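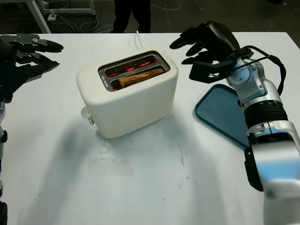

Has anyone here done a silent retreat where the meals are silent too? I'm booked at Romenness in April for my first one, and the letter says silence runs from night prayer on arrival until Mass on the last morning, meals included. I can manage the chapel and the walks. It's breakfast I'm stuck on. At home I stand by the toaster with one slice in and the bars glowing red, and I talk to my husband the whole time, mostly about nothing. I don't know how people sit across from strangers with a bowl of porridge and not say good morning. Do you nod? Do you look at the wall?
malsha_m

Re: Silent meals
vidal_s
You look at your plate. By the second day it feels normal. When I went there was a reading at lunch and supper but not at breakfast, and breakfast was the easiest meal of the lot. People come down when they're ready and leave when they've finished.
The letter should also tell you about seeing a director. Mine was 30 minutes each afternoon, and you can talk as much as you like in there.

Re: Silent meals
Old Thurifer
I'll disagree with Sandrine. I found the meals the worst part and I've done it twice. Chewing is loud. Somebody always needs the salt and you have to point. I think the older houses kept the silence with a reader at every meal for good reason, and leaving breakfast without one is a half measure.

Re: Silent meals
vidal_s
They didn't all have a reader at breakfast. In a lot of houses it was taken standing up and it was bread and coffee. I don't see what a reader would add at seven in the morning. 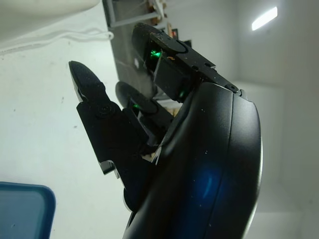
Reading time: 3 min
Re: Silent meals
catalina.h
Long one, sorry. I help Ecaterina Vasiliu with the weekend retreats at our parish, and we went back and forth over this last year. First we tried full silence with no reading. Several people told us afterwards that they had felt watched. Then we tried a reader, and the same number said they couldn't pray with a voice going.
What we do now is silence with everyone facing the same way, along one side of the long tables. That was Ecaterina's idea and it came from a community she stayed with years ago. You aren't looking at anyone, so there's no question of nodding. It takes more tables. We also put salt, butter and jam at every second place, which deals with the pointing.
On what to read, we stopped using lives of the saints. Some of them are too grim to eat to. If we have a reader now it's a psalm, then a page of something plain, then quiet.
Malsha, one practical thing. Eat properly on the first evening. People go light because they're nervous and then they're awake at three.

Re: Silent meals
malsha_m
Thank you, that's the kind of thing I wanted to know. I hadn't thought about butter. Is it rude to get up for a second slice while others are still eating?
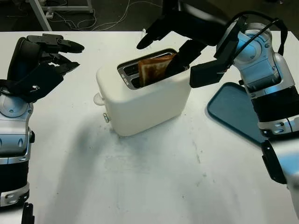
One slice up in a white two-slot toaster.

Re: Silent meals
Old Thurifer
Not rude. Get up, get it, sit down. I'd still take a reader over the sound of my own jaw, but Catalina's seating sounds sensible and I'll put it to Father.

Re: Silent meals
anatole_c
I'd question the whole thing for a first retreat. A full silence is a lot to ask of someone who hasn't done a quiet day. The house at Clirow has talking at supper and silence the rest of the time, and I think more people go back because of it.

Re: Silent meals
vidal_s
Anatole, she's already booked. And a supper with talking undoes the afternoon, in my experience. It took me until compline to settle again.

Re: Silent meals
anatole_c
Your experience, yes. Mine was different.

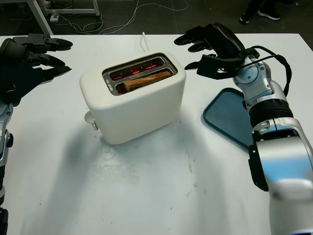 Phones and notes at table

catalina.h
Adding this under its own title because it comes up every time. Leave the phone in your room. If you need to be reachable for family, give the office number and tell the house when you arrive. A small notebook at table is usually fine, but ask. At ours we say no books at meals, and people do argue.

malsha_m
I'll ask about the notebook. My mother will want the office number.

Old Thurifer
No notebooks. Eat your food.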